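Chapter 6
Evaluating a Packaged Gripping Kit

Earlier chapters treated the arm, the wrist, and the end effector as separate design problems. Many buyers never meet them that way. They purchase a kit: fingers, a drive unit, a wrist camera, mounting hardware, and a software license, all sold under one part number. This chapter uses one such kit, the Pikano two-finger set from Fiditz, as its running case. The kit is mid-priced, its manual is of ordinary quality, and its faults are typical of the class.

6.1 What the kit contains

The standard package includes the drive unit, one pair of tapered fingers, a small camera with its bracket, a cable set, and a calibration card. Fingers are sold in pairs and must be replaced in pairs. The maximum opening is 37 mm in the narrow mounting position and wider in the outer position, which requires moving two screws on each side. The data sheet lists only the outer position. A buyer who plans for small parts should ask the supplier for closing force at both.

The camera is fixed to the wrist and looks along the fingers toward the work. With this arrangement the fingertips stay in view through the full stroke, so the software can compare the position of the tips with the position of the part without a second camera. The cost is a blocked region directly behind the fingers, which grows as they close.

6.2 Approach with open fingers

In the approach phase the gripper is opened fully and the wrist is brought over the work surface. The part should lie between the two tips, or slightly beyond them, before any descent begins. Small cartons are a useful test item. They have flat faces, printed labels that help the vision software, and little resistance to crushing.

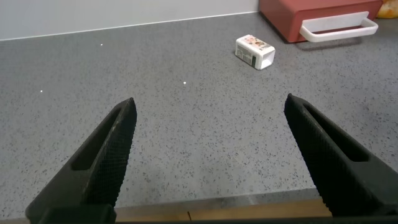
Marit Vik objects that a carton flatters any gripper with flat inner faces, and that a review should begin with round or soft goods, where the differences between kits show up first. The objection has merit. Section 6.5 repeats the procedure with such goods, and readers who are short of time may go there directly. The carton is kept as the first item in this chapter for a practical reason: a failure on an easy part points to setup, and setup errors should be cleared before the hardware is judged.

Three settings account for most of these errors. The first is the tool center point, which the Pikano software places at the tips of the closed fingers. If the fingers are moved to the outer position, the value must be entered again by hand. The second is the approach height. The default is 23 mm above the surface, measured from the tool center point, and it is too low for any container with raised walls. The third is the speed limit near contact, which the installer sets to the highest allowed value.

6.3 Working near trays and handles

Trays and bins raise a different question. A wall limits how far the wrist can tilt, and a handle offers a thin target that can be gripped only from certain directions. The manual recommends closing the fingers before moving past a wall, to reduce the width of the tool, and opening them again once the tips are clear. Closed fingers also give the simplest check of the tool center point, as both tips meet at one visible location.

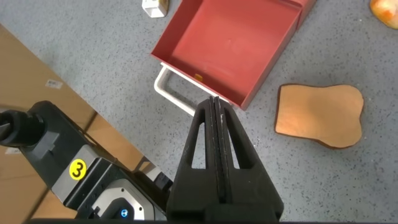
The closed position has one further use. With the fingers together, the drive reports its zero value, and any drift from the value stored at installation indicates wear or a loose screw. Fiditz advises a check every month. In daily use, a check at the start of each shift takes around 2 minutes and can be run from a script.

Exercise 6.1 asks the reader to write such a script. The stored zero value should be read from the controller and should not be typed into the program.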